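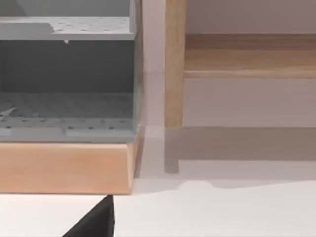
How do you teach a robot to do a job?

Think back to when you learned to tie your shoes. Somebody probably sat down beside you, took your hands in theirs, and moved your fingers through the loops, over and under, again and again, until your hands began to remember it by themselves. Well, robots can learn in very much the same way!

One way is to teach by hand. The teacher takes hold of the robot's arm and gently pushes it along, and all the while the robot keeps track of how its joints are bending. Later it can try the same moves without any help. It is a bit like a puppet that remembers the show.

The other way is by remote control. The teacher holds a controller, something like the one for a video game, and when she moves her hand, the robot moves too. She can be across the room, or even in another city. The robot does not have to be a real one, either – plenty of lessons happen inside a computer, in a make-believe room with make-believe shelves and tables, where a bump doesn't break anything.

Folasade Babalola teaches a robot called Fulten, and she will be the first to tell you that it takes patience. For one job, putting a block away on a shelf, she showed Fulten what to do 70 times. Why so many? Because if the block always started in the very same spot, Fulten might only learn about that spot, and then what would happen if you moved it over a little? So Folasade puts it in a new place each time, and she keeps her slow tries and her wobbly ones apart from the good ones.

Would you like to try it at home? You need 2 people, a cup and a spoon. One of you is the robot and closes your eyes. The other guides the robot's hand, very gently, to pick up the spoon and drop it in the cup. Do it a few times, then let the robot try alone. Now move the cup and try again – and don't forget to swap places, so everybody gets a turn at being the teacher!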